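4 衣物折叠功能的设置

本章说明如何为 Hevard 家务程序设置“折叠衣物”这一项。请您先完成第3章的安装和网络连接，然后再读本章。如果您只使用擦桌子或者收餐具的功能，可以跳过本章。

4.1 使用之前，请先了解它的能力

很多用户问我们同一个问题：机器现在能不能代替人做家务？对于折叠衣物，我们的回答是：能做一部分，还不能全部交给它。

毛巾和枕套的形状简单，Hevard 处理得比较稳定。裤子和短裤比较难。腰部有松紧带的时候，布料会自己缩起来，程序不容易判断哪里是边，哪里只是皱纹。我们在 Ovside 的测试房间里做了385次裤装折叠，其中327次达到了“可以放进抽屉”的标准。其余的次数里，最常见的错误是只夹到上面一层布，裤子被拉成斜的形状，程序却认为折叠已经结束。

一个成年人折一条短裤只需要几秒钟。Hevard 需要的时间长得多，而且中间会停下来重新判断。如果您希望节省时间，目前这个功能恐怕不会让您满意。如果您的手不方便，或者您愿意让机器在您做别的事情时慢慢折，它是有用的。

4.2 准备工作面

1. 选择一个平的、足够大的表面。床可以使用，桌子更好，因为床垫会在夹爪向下压的时候下沉。

2. 把床单拉平。带格子或者花朵图案的床单可以使用，但请在“设置—工作面”中选择“有图案”。选择以后，程序识别衣物轮廓的时间会变长。

3. 关掉直接照在床上的强光。表面发亮的床单或者塑料罩会产生反光，程序有时把反光当成白色的布。

4. 把一件衣物放在工作面上，不需要预先折好。衣物可以有皱纹，但不要打结。

5. 用两只夹爪做第一次示范。一只停在衣物的近侧，另一只夹住布料的边，慢慢提起来。

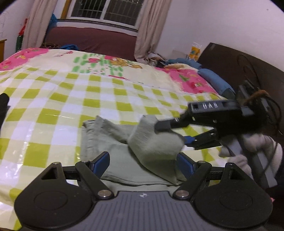

图 4-1 右侧夹爪夹住灰绿色衣物的一处布料并向上提

6. 在提起的位置停一下，让程序记录布料的形状，然后再移动。停的时间太短时，屏幕会显示黄色的提示“形状未记录”，请您从第5步重新做。

注意：示范的时候，手只握夹爪的手柄部分。请不要用手指帮助布料翻过来。程序只学习夹爪的动作，如果布料是手翻过来的，它以后会等待一个不会发生的结果。

4.3 教程序找到腰部

裤装的折叠从腰部开始。腰部有皱褶，边缘也比裤腿厚，对程序来说是最容易辨认的地方。

1. 在主菜单中打开“教学”，选择“下装”。

2. 把衣物斜着放一次，再横着放一次，再竖着放一次。每一次都要重新示范。如果衣物总是朝同一个方向，程序以后只会折这个方向的衣物。

3. 用夹爪的指尖轻轻碰腰部的一端，按下“标记”键。然后碰另一端，再按一次。

4. 检查屏幕上的绿线。它应该沿着腰部的边走。如果绿线走到裤子中间的深褶上，请按“取消”，把这个深褶稍微抚平，再标记一次。

5. 对同一种衣物，至少完成4次标记。次数再多一些也没有坏处。出厂时程序里已经有1000条折叠记录，您自己的记录会加在它们的后面，不会替换它们。

小心：夹爪闭合时，指尖之间的力量可以夹痛手指。标记的时候请把另一只手放在工作面以外。有小孩或者宠物在床上时，请不要开始教学。

4.4 床上有几件衣物的时候

在真实的家里，洗过的衣物常常是一堆，不是一件。Hevard 可以从两件衣物中选出一件，条件是它们的颜色差别明显。三件以上，或者颜色接近的衣物，我们不建议使用这个功能。

1. 在“教学”中打开“相邻衣物”。

2. 把要折的衣物放在上面或者前面，另一件放在旁边。两件可以互相接触，深浅不同的颜色最合适，例如图 4-2 中的浅灰绿色和黑色。

3. 从要折的那一件的角开始夹。夹住以后先轻轻拉一下，看另一件是否一起移动。

4. 如果另一件也移动了，请松开夹爪，换一个离另一件远一点的位置。
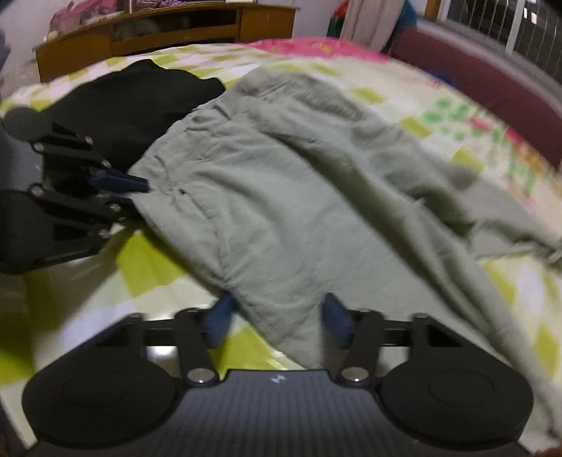
4.5 和 Tanasarn 双臂底座一起使用

教学完成以后，折叠动作由 Tanasarn 双臂底座执行。底座需要另外购买。

1. 把底座放在工作面的长边旁边，锁住四个轮子。

2. 在底座的屏幕上选择“接收教学”，等到进度条走完。

3. 第一次执行时，请把速度设为“慢”，并且站在能够按到红色停止键的地方。

4. 让底座折同一件衣物。请观察它夹住腰部的位置。如果位置偏了一点，不要马上停止，因为程序会自己修正一次。如果第二次还是偏的，请按停止键，回到 4.3 重新标记。

5. 连续几次都正确以后，可以把速度改为“中”。“快”目前只适用于毛巾和枕套。

注意：底座不能判断衣物是否干燥。湿的布料比较重，也容易粘在一起，请您在放上工作面之前自己检查。口袋里的东西也请先取出来。

4.6 常见的问题

夹爪夹住了床单
床单太松，或者布料很薄。请把床单的边塞到床垫下面。如果还是夹住，在“设置—夹取深度”中减小一级。

程序把一条裤腿当成袖子
衣物种类选错了。请回到“教学”，确认选择的是“下装”。宽松的短裤有时候仍然会识别错误，我们正在收集这一类的情况。

折好以后，衣物又散开
松紧带的力量使布料弹回来。请打开“最后压平”，底座会在折叠结束后用指尖压一下。对很厚的布料，这个动作的效果比较小，需要您用手整理。

程序停止，显示“无法决定”
它没有找到可以夹的边。请把衣物抖开一次，再放回去。我们知道，让用户抖开衣物，等于把一半的工作还给用户。在 Soltmont 的下一个软件版本中，底座会先试着自己把衣物提起来抖开。该版本计划在二月提供下载，已经登记的用户会在底座屏幕上收到通知。

关于衣架、袜子配对和带纽扣的衬衫，请看第6章“试验中的功能”。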